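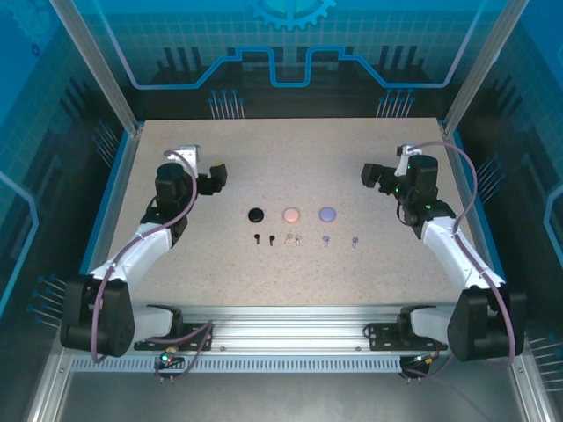
The Kudton cell with discs and pins set out between its two arms.

January – Venkatesh Shenoy

The Kudton cell is a two-arm robotic work cell used for sorting and assembly trials. Both arms stand on bases fixed to an aluminum rail along the front edge of the table. Setup begins with the base bolts, followed by the cables and the home position of each arm. Parts are then laid out by color – each disc with its two pins. The wrist motors are inspected every 420 hours, and the gripper heads are replaced at 2,000.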